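The Trial Month

I sell practice rooms. Well, the firm does, and I do the demos, which means I sit in a kitchen that doesn't exist and watch an arm tidy it. Sesska is the product. You pay your 3885 a month and your robot gets to make its mistakes in our kitchen before it makes them in yours, and I get to write up every single one (I'm quick now, I can do a mistake in a line and a half).

Dranley had taken the 28-day trial and were being very polite about it. Their man rang at 11 on the dot each morning and asked how "she" was getting on. I never knew if he meant the software or me.

So there I was with my tea, the gripper down at the rim of the white container, and him on the speaker asking why anyone would bother putting a table knife in a pretend room.

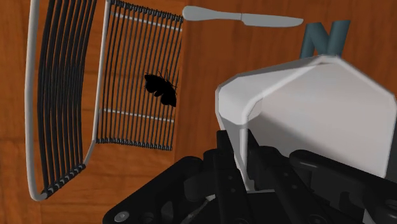
"Because you've got knives," I said. It seemed to do. He went off to find somebody senior and I was left with the hold music, some sort of harp.

I'll tell you something daft. I'd started to like it in there! I'd be on the bus home to my own flat, with its damp patch and its one good window, thinking about that plant on the far table and whether it wanted moving nearer the light. I'd even asked the Wernell office if we could have a window put in. They sent me a form.

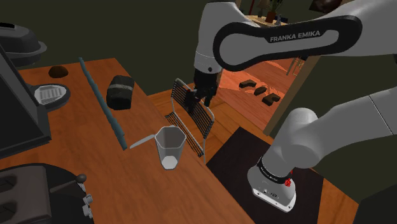 2 min read

He came back on just as I'd pulled the view out to the arm, the counter and the chair behind it.

"We'd like to keep her on," he said. "Past the trial. Until November, at least."

"The software?"

"Sorry?"

"Nothing," I said, and booked him in, and put the chair down on his list of extras, seven of them, all at no charge. Then I got out the form and wrote, under reason for request, that the plant would like it.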